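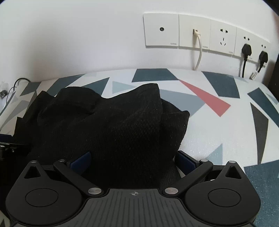

## What I wanted to find out

My project is on how the town of Brestden gets its drinking water, and why it tastes so different on the two sides of the river. I grew up on the east side and always thought our water was a bit chalky (my cousins on the west side agree, loudly). So I picked **hardness** as my topic and went from there.

## Collecting samples

I took water from 8 kitchen taps, plus the public fountain on Baysal Street. Every tap ran for 2 minutes before I filled a jar. I used Premo test strips, which change color depending on how hard the water is – they're cheap, but the color chart takes some squinting!

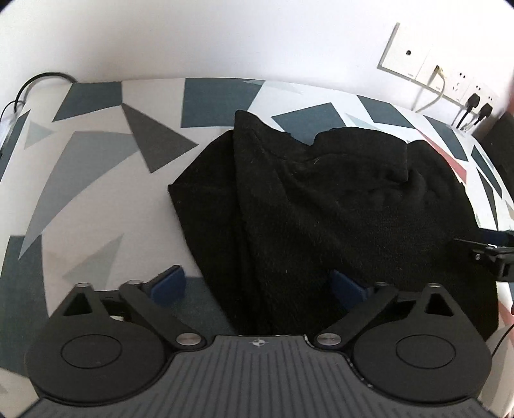 The east side samples all came out in the "hard" band, and the west side ones were "soft" except for one house, which I tested again in November and got the same color. East side water comes from the old wells, and the west side is fed by the Skanholm reservoir, which serves around 3000 homes.

## What I'd change

I'd use a proper titration kit next time. The strips only give you a band, so I can't say much about the fountain, which landed right between two colors.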